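Brerkwood Workrooms: Floor Renewal
Second progress report to the Mottram Fund
Prepared by Victor Khaemba, project lead
Submitted to Ghazal Nouri, grants office
July 16, 2026

1. Period and scope

The report covers work from the end of the first progress report up to the date above. The grant pays for renewal of the floor in the ground-level workrooms at Brerkwood, a total of 1,537 square feet. The work is divided into three areas: the main workroom, the side workroom and the store. The entry hall is outside the grant and is mentioned only where it affects the level of the new floor at the doorway.

The contractor is Bikstead. The floor coating is supplied by Skaltedix under a separate order, as agreed in the amended budget.

2. Status by area

Main workroom: complete and in use.
Side workroom: leveled and primed. Finish coats not started.
Store: old covering removed. Slab repair in progress.
Doorway strip, main workroom to hall: fitted, one end to be redone.

The main workroom was finished in the order given in the work plan. The side workroom was due to be finished in the same period and was not. Reasons are given in section 4.

3. Work done

3.1 Removal

The old covering came up in all three areas. In the main workroom it lifted with a hand scraper over most of the floor. Along the north wall it had been laid on an older adhesive that did not release, and this strip was ground back to the slab. Grinding was done with the doors taped and the extractor running. Waste was bagged, weighed at the gate and signed out. The weight tickets are in the project file and can be copied on request.

The store had two layers of covering, one on top of the other. The survey had recorded one. The second layer added a day and a half of labor, which Bikstead has charged at the agreed extra rate.

3.2 Slab repair and leveling

The slab in the main workroom had one long crack running from the column base toward the hall doorway. It was opened, vacuumed and filled with repair mortar. Bikstead checked it after a week and again before priming and found no movement. We will go on checking it monthly and will include the readings in the final report.

Leveling compound was poured in the main workroom and the side workroom. The specification allows a gap of an eighth of an inch under a ten-foot straightedge. The main workroom met this everywhere except one low spot by the sink, which was filled a second time and then passed. The side workroom met it on the first pour.

3.3 Finish

The color is light gray in all areas, matte, with no flake or pattern. The original proposal listed a mid gray. The change was requested by the users of the room, who work with small dark parts and wanted them easy to find when dropped. It was approved by the grants office before the order was placed and had no effect on the price.

A light floor shows scuffs sooner than a mid gray one. We have allowed for this in the cleaning plan (section 6).

Two finish coats were applied in the main workroom. The first was left overnight, sanded lightly and wiped down. The second was left for the full period on the data sheet before any foot traffic, and wheeled equipment was kept off it for a further four days. Work resumed in the room after that.
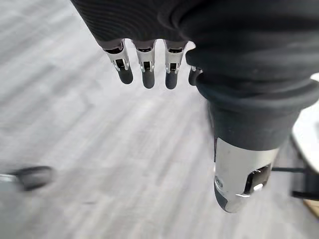

Bikstead returned after the first week of use to inspect the surface. They recorded two shallow marks near the hall doorway, both within the coating and not through to the primer. Neither needs repair. One end of the doorway strip stands slightly proud and catches the edge of a mop. It will be taken up and bedded again when the side workroom is coated, so that only one visit is charged.

4. Delay in the side workroom

The moisture reading in the side workroom slab was above the limit for the coating when it was first tested. The cause was a weeping joint on the supply pipe that runs under the window. The joint has been remade by the building's plumber at no cost to the grant. The slab was then dried with two dehumidifiers and tested again before leveling. The second reading was within the limit and the primer went down as planned, but by then Bikstead had moved their coating crew to another site.

The crew is booked to return in August. We have this date in writing. The store will be coated on the same visit if the slab repair passes inspection in time. If it does not pass, the store will be coated separately and Bikstead will carry the cost of the second visit.

5. Spending

Spending is within the approved total. Three lines differ from the budget:

Extra removal labor, store: $557 over.
Dehumidifier rental: $68 over, after use of the drying allowance.
Doorway strip: $44 under.

The net difference is met from contingency. No further draw on contingency is expected unless the store repair turns out larger than the current estimate. The coating for all three areas has been delivered and paid for. The tubs for the side workroom and the store are held on site, off the ground and within the storage temperature on the label. Their use-by dates fall after the planned visit with enough margin for one postponement.

6. Cleaning and upkeep

Users have been given a one-page sheet. Dry dust mop daily, damp mop weekly with neutral cleaner, no solvent, no abrasive pad. Chair and cart wheels are to be soft tread only. Hard casters on three carts have been replaced out of the running budget and are not claimed here.

The sheet will be revised once the side workroom is open, as that room has the sink most people use for filling buckets and will see more water on the floor. We are also looking at a walk-off mat for the hall side of the doorway. The mat would not be charged to the grant.

7. Open items

Finish coats, side workroom. Bikstead, August.
Slab repair and inspection, store. Bikstead, before the coating visit.
Doorway strip, rebed one end. Bikstead, same visit.
Monthly crack reading, main workroom. V. Khaemba.
Batch numbers for the last two tubs. Requested from Skaltedix, not yet received.

8. Request to the fund

We ask the grants office to confirm that the end date can move by one month to cover the coating visit and the curing period after it. No additional money is requested. A revised schedule is attached as Annex A, and the moisture and straightedge readings are in Annex B.

Questions on the readings should go to Victor Khaemba. Invoices for the period have been sent separately to Ghazal Nouri.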